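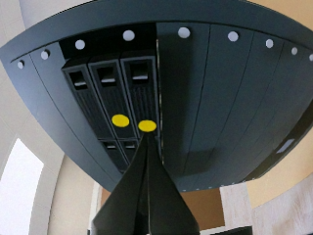 Festivals are my favourite thing to teach, and this week we finally get to the part where a street full of people becomes an event! Last week was money and permits. Today is layout: where things go, how a crowd finds them, and why a parade that looks effortless has usually been drawn on paper four times over. A good layout has rhythm, and rhythm is easiest to get from repetition. Think of a row of pale round discs running along under a curved rim, against dark blue-gray panels. Your eye follows the curve from one disc to the next without being told to. Flags, lanterns and painted drums along a kerb can do the same job for people on foot.

Key terms for this week

Spine – the main route, the one you'd show on a poster.
Pocket – a side area where people stop, eat or sit.
Anchor – something loud or tall at the end of the spine, so there's a reason to keep walking.
Spill – what happens when a pocket fills up and people drift back into the spine.

The Grisstead Lantern Walk

Our main case is the Grisstead Lantern Walk, held every February. It began as a neighbourhood parade with 59 walkers and one borrowed trailer. The most recent walk had 273 people in the procession, plus everybody lining the footpaths, and the route hadn't changed at all. You can guess what happened at the bakery corner!

The organisers moved the food stalls off the spine and into Zapata Lane, which had been closed to traffic anyway and was sitting there doing nothing. They put the brass band at the far end as an anchor. It worked beautifully for the first hour. Then the band took its break, and the whole crowd turned around and walked back into the tail of the procession. I love this example, because the fix was so small – a second, quieter act started up as the band finished.

Have a look at the programme in your reader and mark every moment when sound stops somewhere. Those are the moments when people move.

Compare with Broteo

Broteo is a spring planting festival with no procession at all. It has eight pockets and no real spine, and visitors wander. Some of you will find this maddening and some of you will want to go immediately (I'm in the second group). Watch how colour does the organising: each pocket has its own, and it's repeated on the signs, the aprons and the seed packets.

For the tutorial

Bring a hand-drawn plan of any celebration you've been to. A school fete is fine, a cousin's wedding is fine. Label the spine, the pockets and the anchor, and shade in where the spill happened. Pencil is best, you'll be changing it.

Groups working on the Starkivon harbour parade should also read the section on water viewing before we meet. The tide table is on the last page of the reader and it's upside down in some copies, sorry.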